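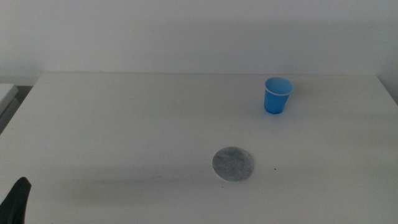

Die Rückgabe müsse so einfach sein wie der Kauf, sonst lande das Geschirr doch wieder im Abfall, meint Esther Minja. Der Getränkehändler Pokine weitet deshalb sein Pfandsystem für Mehrwegbecher aus. Ab November nehmen alle 14 Filialen in Skumau und Umgebung gebrauchte Becher zurück, auch wenn sie anderswo ausgegeben wurden. Bisher war das nur in zwei Filialen möglich.

Das Pfand beträgt weiterhin 2 Euro je Becher und wird bar oder als Gutschrift ausgezahlt. Deckel sind pfandfrei, können aber mit abgegeben werden. Stark verschmutzte Becher nimmt das Personal ebenfalls an — beschädigte werden aussortiert. Gespült wird zentral bei der Firma Biwott. 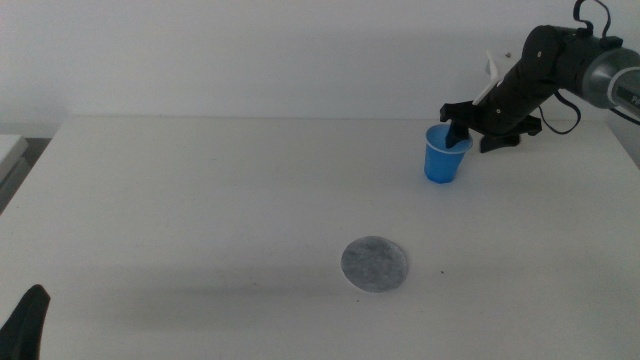
Heller Tisch vor heller Wand. Foto: Pokine

An dem System beteiligen sich derzeit 117 Cafés, Imbisse und Kantinen. Betriebe, die neu einsteigen möchten, schließen einen Vertrag über mindestens ein Jahr ab. Eine Grundgebühr fällt im ersten Quartal nicht an. Anmeldungen nimmt Noémie Lévesque entgegen.
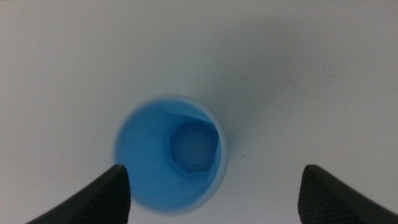
Über Pokine

Pokine betreibt Getränkemärkte und verleiht Geschirr für Veranstaltungen. Sitz des Unternehmens ist Skumau.

Pressekontakt: Lilian Athumani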